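2021-09-30

Great news for anyone who's been waiting to walk the ridges above Pedness: the Marikar Trails guide is out today in the Pimel app! It covers 407 miles of day hikes and overnight routes, from easy lakeside loops to the long haul over Narkix Pass (bring snacks, lots of them).

Our writers started back in April, while there was still snow on the north side, and walked every route at least twice.

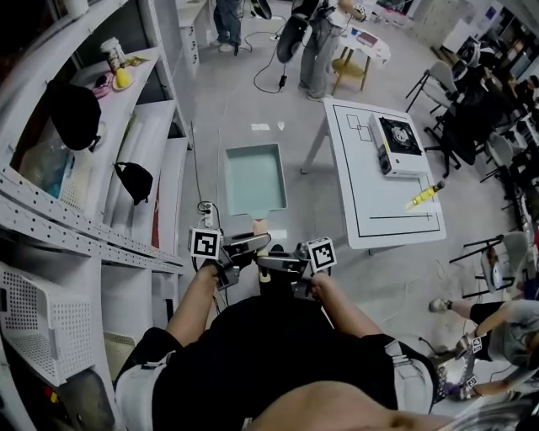
*A light-teal tray on the floor, with a power strip beside it.*

Every hike comes with an offline map, water sources and parking notes – and you get up to 1222 photos if you download the full set. Five of the routes have never appeared in a guidebook before, and the Pedness Rim loop is a beauty in fall.

Already own the Narkix guide? The two share one map, so you can cross the pass without switching.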